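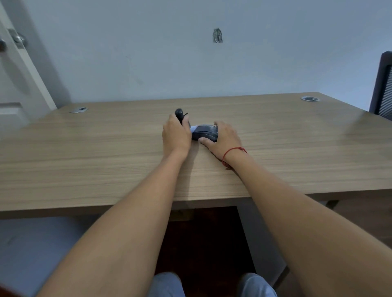

Zenari Bistov handling library – views sought before renewal

Forum: Purchasing and Evaluation > Training data and services

bench_two_admin
Posts: 84

Our department has held a licence for the Bistov library since February and must decide whether to renew. For colleagues who have not met it, Bistov is Zenari's subscription service of seated desk tasks carried out by people and recorded from head height, intended for teaching two-armed robots to handle small household and office items. The standard tier comes to 900 recordings. We use it with a pair of Prado arms.

I should be grateful for the experience of other departments, in particular on the "case and contents" group, where both hands are needed and one object partly hides another. Our own results have been mixed. The arms reach and grip acceptably, but they are poor at holding a case steady with one hand while the other hand works.

r.majali
Posts: 328

We renewed for a second year. The case and contents group was the main argument in favour. Most libraries we examined show one hand moving one block from left to right, and a Prado pair learns very little from that. Bistov shows the supporting hand doing proper work, and the fingers are bare, so the grip can be followed for most of each task.

I would add that the written notes supplied with each recording are plain and short. New staff were able to use them without training.

Rami Majali

corridor_nine

I am afraid I cannot agree with the previous post. We evaluated the same group and declined. The desks are nearly bare, the walls are pale, and the light is even. A robot that has learnt only from such material does badly as soon as a mug or a stack of post is put beside the item. Zenari's sales office told us that a cluttered tier was in preparation, but they would not commit to a date in writing.

The price for a single department was also difficult to defend when 300 of the recordings repeat tasks we could have carried out ourselves.

r.majali

The point about clutter is fair. On repeats, I would say that repetition is what we were paying for. Our staff had no time to perform the same task again and again, and the one attempt we made in-house was abandoned.
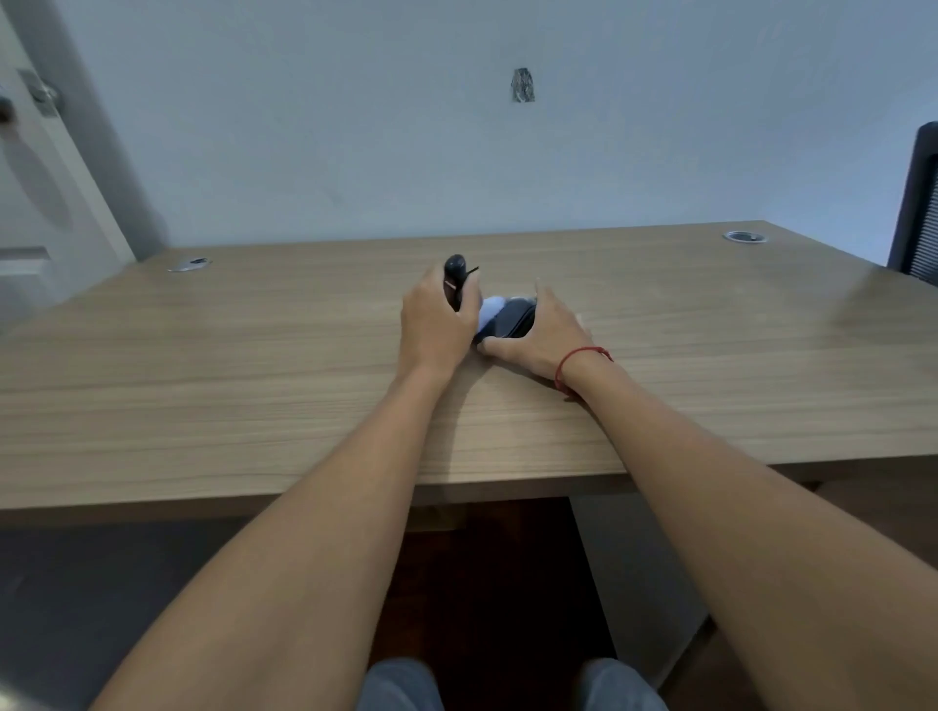 Assistive Handling Section, Drona Institute

drona_handling
Posts: 12

We write as a section which has used the library for one full term. The case tasks are the best part of it and also the part that gave us most trouble.

Consider a dark oval case lying partly under the right hand, with a small black item held just above the desk in the left. A soft, pale lavender-blue item sits between the thumb and the case. A person looking at one moment of this cannot say whether the black item is going in or coming out, and the robot software is no better placed. We therefore advise against training on single stills from the library. Use the complete sequences and check the direction given in the notes before you begin.

The soft items are a further difficulty. Our grippers treated anything pale and crumpled as part of the case. We had to mark such items by hand, and the work took a member of staff the better part of a fortnight. The thin cord on the handheld item was missed almost every time.

corridor_nine

May I ask whether Zenari gave any credit for that marking work? We were told that all objects would be marked on delivery.

drona_handling

No credit was given. The terms say "principal objects" and Zenari does not regard the soft item or the cord as principal. We have asked for the wording to be changed – without success so far.

bench_two_admin

I thank all who have replied. The remark on "principal objects" is most useful, as our own copy of the terms has the same wording and we had read it as corridor_nine did.

Our present intention is to request a renewal limited to the case and contents group, with the marking of soft items written into the order. If Zenari will not divide the library, we shall let the licence lapse and look again when the cluttered tier is available.

r.majali

Zenari did divide it for us in our first year. Ask for the partial schedule by name; it is not shown on the public price list.

corridor_nine

I remain doubtful, although a partial licence would meet my objection on cost. Please post the outcome in this thread.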